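Welington Vasconcelos had been a plasterer for most of his working life, and it was his hands that Dramley wanted, or so Lieven had told him on the telephone back in May, in that careful way Lieven had of making a job sound like a favour you might do for a cousin.

So he sat in the upstairs room at Brulbridge with the controller across his knees and his tea going cold beside him, and he moved an arm that had no weight through a bathroom that had no plumbing, and showed it how to put things down gently. He had thought it would be harder to care about a place like that. But he'd grown fond of the brick wall, and of the honey-coloured floor, which reminded him of his aunt's front room in Araújo, and he found he still held his breath every time the fingers came down near the lid.

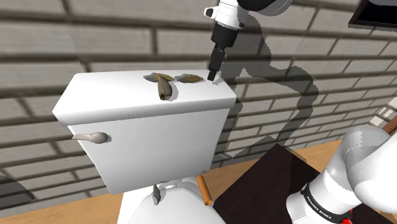
Three on the tank, and the gripper close beside the last of them.

"You're slowing down at the end again," said Lieven Van den Broek, who had come up with the biscuits and was leaning in the doorway, eating most of them.

"Of course I'm slowing down. It's somebody's bathroom."

"It's nobody's bathroom, mate."

"Well, it might be one day," said Welington, and he eased the stick back a hair, the way he used to ease a trowel off a wet wall when the colour was just starting to turn. "And then I'd like it to have good manners."

Lieven laughed and wrote something on his pad. They wanted 100 runs by Friday and Welington had done 20, every one of them unhurried, and neither man mentioned it. Outside, the Tendura bus went by with its lights on. Welington drank what was left of his tea, wiped his palms on his trousers and asked for the room to be set up again.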